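Thread on what automation changed at my workplace. I write slowly in English, so please be patient. 1/

Before, I worked at Zarell, in a warehouse for home goods. I picked orders by hand, and on a full shift I walked a lot. In August the company Fliritz put sorting arms on two of our lines, and 200 of the 400 item types went to the arms in the first month. 2/

People ask me if somebody lost the job. On my shift, no. But the job changed its shape, and I think this part is not discussed enough. 3/

The picking was boring, but it was a boring that we shared. You could talk across the line. Now one person watches 4 arms, and the next person is too far to hear you. My colleagues said they were less tired in the legs and more tired in the head. I believe both. 4/

I moved to the training side in winter. The project is called Oakley. We do the house tasks with our own hands, many times, and the machines learn from the recordings. It is strange to become a teacher of something you never thought was a skill, for example how to pick up a soft thing without squeezing it. 5/

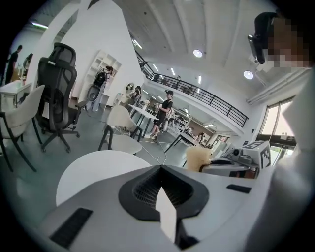 The quota is the thing I would change first. It is counted in minutes, 1440 in a pay period, and only the minutes that pass the check. If your hand goes too fast, the minute is thrown out. So the best workers are the calm ones, and in the warehouse it was the opposite. 6/

One woman from my old line was always at the bottom of the speed list there. Here the new people are sent to watch how she works. She didn't get more money for it yet - I asked. 7/

What I miss is knowing when the work is finished. In the warehouse the truck left and you were done. With training you put the cup on the table, you take it back, you put it again. 8/

Some of my friends say I am teaching the machine that will replace them. I don't have a good answer. I told them to ask for a place in the training before the arms come, and to ask for it in writing. Drakidau, the other warehouse in our town, already promised this to its people. Zarell did not. 9/

If you work next to these arms, or you teach them, write me how the breaks are organized at your place. Ours are still from the old schedule, and the eyes need a pause sooner than the legs did. 10/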